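Can a robot put the groceries away yet?

My mother bought her first dishwasher in 1990 and told everyone the kitchen would be running itself within ten years. I think about that whenever someone sends me a link to a new home robot. 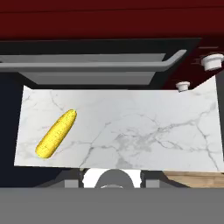
I have been reading up on this since April, mainly because my sister asked if she should wait for one before redoing her kitchen. My answer was no. But I wanted to know why I was so sure, so I went through 29 write-ups and demos and made notes on which chores came up and what was left out.

Picking things up comes up the most. An ear of corn on a bare counter is a fair test of that. It's round, it can roll, and no two are the same shape. A lot of the practice for this kind of job now happens in simulated kitchens, with a computer-drawn counter and stove and a computer-drawn arm. You can run the same pickup all night and never bruise a vegetable.

What I want to know is what comes next. In my kitchen the corn is in a bag with four other ears, the bag is under the bread, and someone has left a mug on top. Then it has to be husked, and the silk gets everywhere. I found one write-up out of the 29 that dealt with a bag at all.

Lina Khalaf, who I used to work with at Brondo, spent years on the packing line there and has a better feel for this than I do. The line had a machine that closed 49 cartons in the time it took her to do a handful. It did one size of carton. When the supplier changed the flaps, it stopped, and she and two others did the lot by hand until it was adjusted. She says a kitchen is a place where the flaps change every day.

That matches what I've read. Shop floors get the robots first since you can arrange the floor to suit the machine. I don't want to arrange my house to suit a machine – I already do that for the vacuum, which can't get past the hall rug.

Stoves are the other thing. I would let a robot set a pot down next to one. I'm not ready to let it turn the knobs while I'm upstairs.

So I told my sister to go ahead with the Florcombe cabinets and pick handles she likes for her own hands. She has moved on to arguing about the sink. I still have a stack of notes on laundry folding, and I'll write those up when I've read the last few.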